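Elf Filme, ein Klappstuhl und kein Schlaf

Von meinem ersten Kurzfilmfestival habe ich vor allem den Klappstuhl in Erinnerung. Der Saal der alten Molkerei in Lund hatte damals keine Bestuhlung, also trug man sich am Eingang seinen Sitz selbst hinein, und wer zu spät kam (ich!), bekam einen mit durchgelegener Mitte. Elf Filme lang saß ich darin wie in einer Hängematte. Beim letzten hatte ich meine Füße vergessen, so gut war der.

Seitdem fahre ich jedes Jahr hin, und jedes Jahr nehme ich mir vor, vernünftiger zu planen. Einen Block am Nachmittag, einen am Abend, dazwischen was essen. Klappt nie. Irgendwer in der Schlange erzählt von einem Stop-Motion-Film, der nur ein einziges Mal läuft, und schon stehe ich um kurz vor Mitternacht noch vor der Tür und friere.

Im April ist es wieder so weit, und das Programm liest sich, als hätte die Auswahl diesmal richtig Lust auf Risiko gehabt. 40 Filme, der kürzeste keine drei Minuten lang. Viel Animation, erstaunlich viel Dokumentarisches, und eine Reihe mit Erstlingen, auf die ich mich am meisten freue. Erstlinge sind ja oft zu voll: Da will jemand alles auf einmal erzählen, die Großmutter, die Stadt, die erste Trennung, und am Ende läuft noch ein Lied, das man unbedingt drin haben wollte. Mir ist das tausendmal lieber als die glatten Sachen, bei denen man nach zwei Einstellungen weiß, wie der Abspann aussieht.

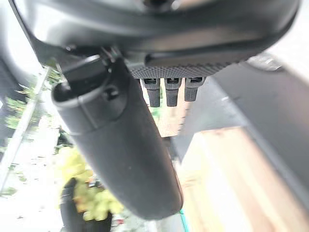
Drei Titel habe ich vorab sehen dürfen. »Flinlow« ist ein Fährenfilm, fast ohne Dialog, mit einem Ton, der einem tagelang im Ohr bleibt: Ketten, Möwen, ein Radio hinter einer Kabinentür. Passiert im klassischen Sinn etwas? Na ja. Eine Frau fährt hinüber und wieder zurück, und beim zweiten Mal steht sie an der anderen Reling. Ich habe ihn gleich noch einmal angeschaut.

»Zivine« ist das genaue Gegenteil, laut und bunt und ein bisschen albern, eine Hochzeitskomödie, in der sieben Cousins gleichzeitig eine Rede halten wollen. Der Witz trägt nicht ganz bis zum Schluss, finde ich, aber die Szene in der Garderobe gehört zum Lustigsten, was ich seit Langem gesehen habe. Unbedingt im vollen Saal gucken, allein am Laptop verpufft die Hälfte.

Und dann »Dridico«. Schwierig. Ein Essayfilm über ein stillgelegtes Hallenbad, gesprochen von einer Stimme, die mir in den ersten Minuten furchtbar auf die Nerven ging. Irgendwann hat sie mich gekriegt, ich kann nicht mal sagen, an welcher Stelle. Wahrscheinlich bei den Kacheln. Wer mit Essayfilmen nichts anfangen kann, wird auch hier nicht bekehrt, alle anderen sollten sich Zeit für danach lassen und nicht direkt in den nächsten Block rennen.

Karten gibt es einzeln oder als Pass. Ich nehme immer den Pass und ärgere mich dann über die Vorstellungen, die ich trotzdem verpasse. In der alten Molkerei stehen inzwischen übrigens richtige Sitzreihen, gepolstert sogar. Mein Rücken ist dankbar. Ein Kissen packe ich trotzdem ein, und Wollsocken für die Schlange draußen.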